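To: Trudthorpe Robotics Club list
From: Torquil Rankin
Date: 9/28/22
Subject: Re: folding task, where are we?

Hi Jean, hi everybody,

Thanks for asking, and sorry it took me a while to sit down and write this properly (my inbox has been a swamp since the term started).

Jean Haldane wrote:
> I'm trying to put together the plan for the Balaskas Cup and
> I've lost track of the laundry group. Are you still on shirts
> or have you moved on? Also, do you want to keep the two-arm
> entry or drop back to one? I need to tell them by December
> but sooner would be lovely.
> Jean

Two arms, please! I know one would be simpler to haul to the venue, but I really think the two-arm entry is the one the students care about, and they've put so much into it already. 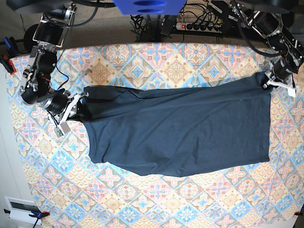 Going for the two upper corners first was a student suggestion, by the way, and I like it a lot better than my old plan of grabbing a hem and hoping. Once both sides have a grip you can pull the cloth out straight and start thinking about the fold. The part we keep arguing over is how hard to pull. Thin knits stretch, and I'd hate to arrive in December with a suitcase full of shirts that have turned into dresses.

The wrist views are a separate headache. I've asked the new members to sit down and go through them slowly before anyone touches the Ototar code again, and to mark the moment where they think the cloth is between the fingers.

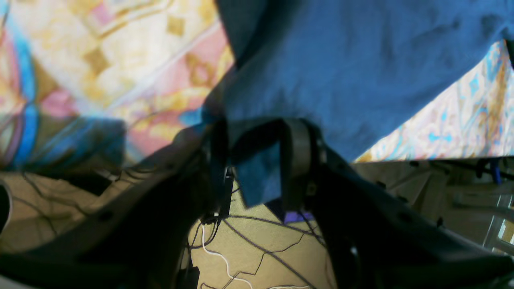

We have 3,000 of those to label, so if anyone on the list has a free evening and likes that kind of thing, please, please write to me. There are 8 of us signed up so far and I'm bringing cookies. You don't need to know any programming, just be patient with wrinkles.

As for whether we've moved on, yes, a little. Pants count double under the Balaskas rules, which I'd missed completely until I reread page 19, so we've been working on those too, waistband in one gripper and cuffs in the other. 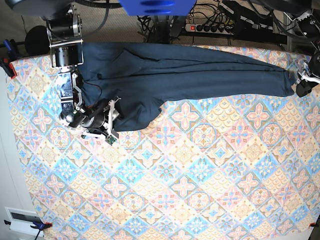
I'd like to settle on lengthwise first and then in half, the way my mother did it, but there's a strong faction for the other way around and I've promised them a fair trial. Jean, could you ask the organizers whether we get to choose which end faces which arm at the start? That one answer would save us a lot of work.

Two small things while I have you all. Whoever borrowed the Erodness manual, could it come home? And would people please leave the clamps on the tablecloth when they pack up, it takes ages to get it lined up again.

Thanks so much, all of you. It's been a lovely start to the year.

Torquil

Trudthorpe Robotics Club mailing list | Contact the list owner | © 2022 Trudthorpe Robotics Club | Back to top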